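We use cookies to remember your preferences and keep this site running. Accept | Settings

Rescuing the sorting corner (and the floor under it)
By Janelle Bañez
February 27, 2025

So I finally tackled the corner of the workshop where every small part goes to hide. Screws, spare knobs, the little feet off a cabinet I sold years ago - all of it had ended up in plastic boxes on the floor, and half the boxes hadn't been opened since last June.

Start with the boxes you already own! I went shopping first and came home with two organizers that didn't fit anywhere. Open boxes with a divider or two do fine for anything you reach for every day. Save the lidded ones for stuff that would be a pain to spill.

White plastic shows every smudge, but I've come around to it (you can find a black washer in a white box in a second). For cleaning, use warm water, a drop of dish soap and an old toothbrush for the notches and corners. Skip the scouring pad, especially on anything shiny and dark. My neighbor Percy Villanueva went at a glossy panel with one and it's been hazy ever since. A soft cloth, barely damp, then a dry one.

Now, floors. Dragging a full box across a painted or smooth gray floor leaves those pale scratches that go every which way, and the usual culprit is grit stuck underneath. Sweep before you slide anything, or better yet lift it. Felt pads help, though they do pick up sawdust, so peel them off and replace them when they get crusty.

If you've already got scratches, try washing first. Some of those white lines are only scuffs and will come up with a damp melamine sponge and a light hand. I gave mine 45 minutes on my knees with the radio on and was pretty happy, and the rest I'm leaving alone until I repaint. 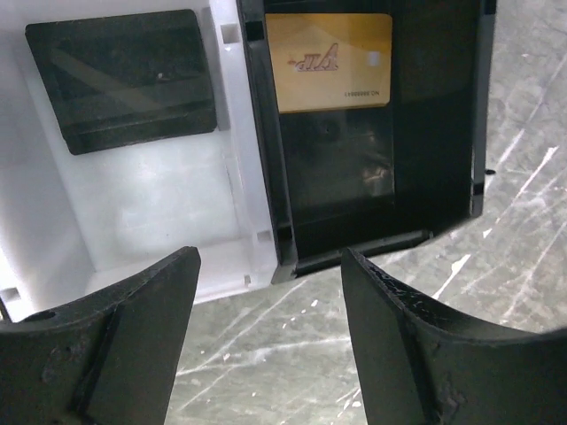
Can I put a mat under the boxes to save the floor?
A thin rubber mat works well, as long as you lift it and sweep underneath every so often so grit doesn't collect there.

Contact | Copyright Janelle Bañez | Back to top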